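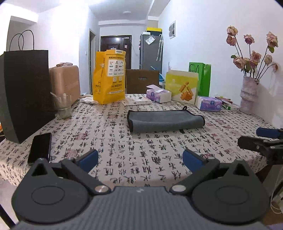
Gray cloth, folded, on the calligraphy tablecloth. View from the hand-held gripper, jaws open, second gripper at right.

Mon 29 October

Towel folding by hand-held grippers, home setting, second visit to the Skastthorpe apartment. Operator: me. Etornam Appiah on logging and resets. Policy training still goes through the Onar pipeline, unchanged from last week.

Goal was 40 usable demonstrations of one task: take the gray cloth from a loose heap, fold it in half, fold again, set it down near the middle of the table with the loop on the far side. Got 31 before the light went. Etornam wants to reject two more where my left hand stalled in the air. I would keep them and trim the stall. Left open until we have looked at the joint view.

Table left as the household has it. The instruction from Xiong was to work around whatever is there, so shopping bags, cartons, tissue packs and the rose vase all stayed. The only rule we set was that nothing gets moved between takes except the cloth. The phone did get nudged in a few of the morning takes, when I came in low from the left. Flagged in the log, not discarded.

Notes on tracking:

Pose tracking was better than in the workshop at Tukwood, where the bare wall behind the bench gives the tracker very little to hold on to. The printed tablecloth has high-contrast columns all the way across and drift was small. Caution on reading too much into this. The cloth is itself a surface that can slide. If the operator drags it, the tracker sees the world shift and the recorded path is wrong with no warning. In one take I pulled the tablecloth along with the gray cloth during the first pinch. The replay shows the gripper standing still for that stretch. Take deleted. Suggest clips at the table corners next time.

Bright patch on the upper left wall of the hallway pulls the exposure down when the gripper is held level. Tilting down toward the table by roughly 20 degrees fixes it. Try to start each take already tilted.

Notes on grasping:

The black bound edge is the best place to pinch. It stands a little off the table and the pads close on it squarely. The plain gray part wants to bunch, and a grasp there usually picks up two layers when I want one. The roll on the near side is the worst case. I went in under it with the lower finger, which worked if the approach was shallow and slow, and failed if I came in steep.

The hanging loop is tempting and should be left alone. Lifting by the loop gives a twist that takes a second regrasp to undo, and I doubt the policy will learn the regrasp from the handful of takes that have it. Moved those to a separate folder.

Closing force: I squeeze harder than needed. The finger pads flex and the width reading goes to zero even with fabric between them, so in the data a good grasp and a miss look the same. Same problem as in January, and I thought we had trained ourselves out of it. Etornam called it out each time during the last set and the numbers came up. Worth having someone do this by default.

Two-hand timing: the right gripper tends to come in late because I am watching the left one. For the second fold I started with both grippers held over the table, jaws open, and paused before moving. Takes run longer by 2 seconds but the hands are far better matched. Trim the pause in processing.

To do:
Clips for tablecloth.
Recalibrate width on the left unit, reads 5 mm open when fully shut with nothing in it.
Ask Xiong whether the stalled takes count toward the target.
Remaining nine demonstrations, same cloth, same table, morning light if the household agrees.
Etornam to check clock offset between the two grippers before any of this goes to Onar.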